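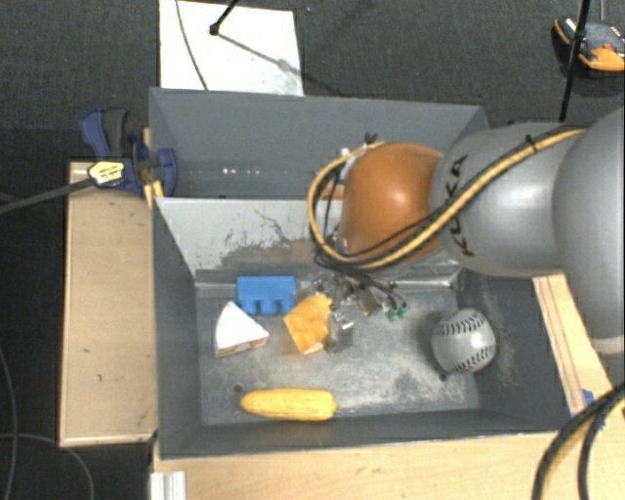
BRINDTON, February. For immediate release.

Ralero, the Brindton home goods reseller, opens its second drop-off shop on Wednesday. Pacheco Street, the old shoe store, doors at 9. Free parking out back, 40 spaces, shared with the bakery.

Bring clothes, books, kitchen stuff, small lamps. No mattresses please. No paint. Items get sorted, priced and put out for sale the same week, and sellers keep 77 percent of whatever the tag says.

"People kept asking when we'd do something on this side of the river," said Gleice Godoy, who runs the new shop. "Took us a while to find a lease we could afford. We're excited, and a bit tired."

The first shop, on Lellar Avenue, stays open with the same hours. Store credit works at both locations. Gift cards too, but only the new green ones for now, the old paper cards still have to go thru Lellar Avenue.

Opening day: coffee, kids book table, repair corner with Jyoti Pathak from noon (zippers, hems, loose buttons). Repairs limited to 2 items per person.

Part-time jobs still open, mostly weekends. Apply at the counter, ask for Solange Bittencourt.

Press contact: Lucimara Figueiredo, Ralero. Interviews avalable Wednesday morning before opening, call the shop first.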